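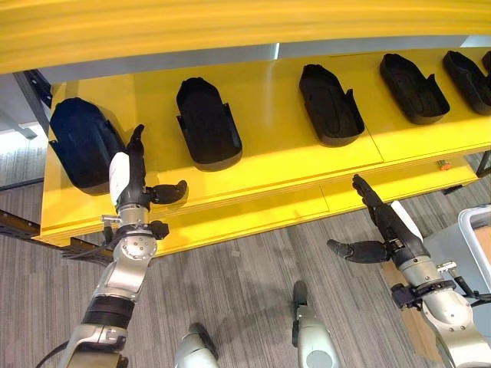
Minis storage - what are you all using?

tinrooster
Posted 5 Aug 2026
Hi all! I've got 91 painted Minis now and another box on the way from Groen, and the bookcase in the spare room is full. I'm mad keen to set up a proper display wall before the Dostton meet. What shelving do you use, and what colour is behind your figures? My army is mostly dark grey and they just vanish on the brown shelf I've got. Budget is 500, a bit more if it's really worth it.

pebbledash
Ooh, fun! Glass cabinet, every time. Dust is the enemy, and a brush across a matte varnish leaves shiny spots on the cloaks (ask me about my whole pike regiment). Mine sit in a second-hand cabinet with a strip of weather seal around the doors and I dust them once a year, if that.

KV_904
Have to disagree with pebbledash. I had cabinets for ages and never took anything out to play with. Open shelves, 8 cm between the tiers for foot troops, double that for cavalry and banners. You grab what you want and off you go! Dust is just weathering.

pebbledash
Dust is NOT weathering and you know it.

lampblack
On the colour question, go brighter than you think. Everyone paints their shelves black to look like a museum and then wonders where the dark figures went. I did mine in a strong yellow last April and I love it. Black things on yellow just jump out at you, every edge of them, even a row of plain dark shapes on a bare shelf. The catch is gloss. You get those pale streaks where the light bounces off the board, so buy a matte or an eggshell and your eyes will thank you.

KV_904
Yellow would kill my bone and sand desert lot. Mid blue-grey for me. But for a dark army, yeah, fair call.

tinrooster
Never would have thought of yellow! I've got half a tin left over from the kids' cubby too. It's gloss though - can I put a matte varnish over it?

lampblack
You can. Light sand first, wipe it down, two thin coats. Do a test patch on the underside.

oddsocks
Whatever you pick, number the shelves. I use the Numbridge list, where each shelf gets a letter and each base gets a number underneath. Bit nerdy, but I can find my second standard bearer in no time, and packing for a meet is a breeze.

pebbledash
Seconding Numbridge, it's brilliant. Still think you want doors.

tinrooster
Going with open shelves, yellow, matte on top. If the dust gets bad I'll add doors and pebbledash can say I told you so. Off to find the sandpaper!
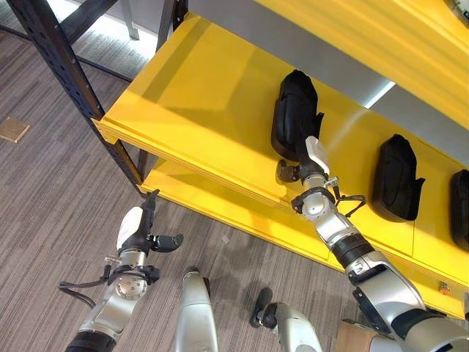 KV_904
Lining them up is the best bit, so take your time over it! I start in the middle and work out to the right, then do the left side, and I always leave a gap for the next squad. Three in a row along an upper shelf already looks like something, even when the figures are all black. Give the front edge some thought as well. A thick rounded lip is lovely to look at but it hides the bases from low down, so I stand the front rank on a strip of cork. Post your wall when it's up, I want to see those banners!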